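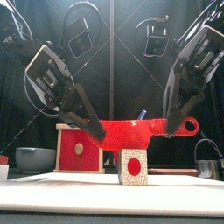
What is a scoop funnel?

A scoop funnel is a one-piece plastic kitchen tool with a deep bowl at one end and a narrower neck or channel leading out of it, sold for moving dry goods such as rice, beans, sugar or pet food from a bag into a jar. Most versions have a flat handle with a hole for hanging. It belongs to the wider family of dry-goods scoops, and opinions differ on whether it deserves a name of its own.

Origins and naming

The term has no fixed meaning in the housewares trade. Catalogs use "scoop funnel," "funnel scoop," "canister scoop" and "filling scoop" for much the same shape, and sometimes for quite different ones. A Trindum catalog is often cited as the first to list the tool separately, but the listing has no illustration and could just as well refer to an ordinary flour scoop. The claim that the shape was borrowed from laboratory powder funnels is repeated on many shopping pages. None of them gives a source.

Design

The bowl is usually rounded and open on top. Behind or in front of it, depending on the maker, is a neck. Some necks are smooth and some carry raised ridges like the thread on a bottle. Sellers describe the ridges as a bottle fitting, a grip or a bag clip, and a few use all three words in one listing. A thread only works as a fitting if it matches the bottle, and bottle necks vary a good deal, so the first claim should be tested at home before anyone relies on it.

Bright colors are common, red above all. The usual explanation is that a red scoop is easy to find in a bin of flour. It is also a cheap and popular color for molded plastic, and that may be the whole story.

Claimed advantages

Makers say the tool saves time and reduces spills. The evidence is thin. A test published by the kitchen newsletter Fivell reported 968 fills of a pint jar with two tools, a scoop funnel and a plain scoop used with a separate funnel. The scoop funnel was faster by nearly 60 percent. The write-up does not say how full the jars had to be, and the same person did all the filling, so practice may account for part of the gap. Spilled material was not weighed.

A later owner survey by the retailer Tavik drew 2,697 replies and found most people satisfied. Only people who had kept the scoop were asked.
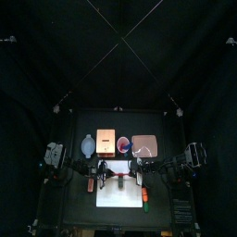 Storage is the other point usually raised in its favor. The hole at the end of the handle lets it hang from a hook, and many households do this for a week or two and then leave the scoop in a bowl or a drawer with everything else. Small items tend to collect in it there - pens, twist ties, the odd measuring spoon. An open bowl is an open bowl, and no printed label has been shown to change the habit.

Limits

The tool does poorly with fine powders, which pack in the neck, and with anything sticky. Brown sugar is the standard complaint. Long pasta is out of the question. Marked measuring lines, where present, should be treated with caution: a heaped scoop and a level one can differ widely, and few makers say which they mean. Tyagi dropped the lines from its own model in August and gave no reason.

Care

Wash by hand unless the base is marked dishwasher safe. A ridged neck holds flour in the grooves and needs a small brush. Dry fully before it goes back in the canister.

See also: canister; flour scoop; jar funnel; kitchen drawer

Last revised 01/12/2023

2 comments | 60 shares

We use cookies to remember your settings. Accept | Manage choices

Contact | Copyright notice | Back to top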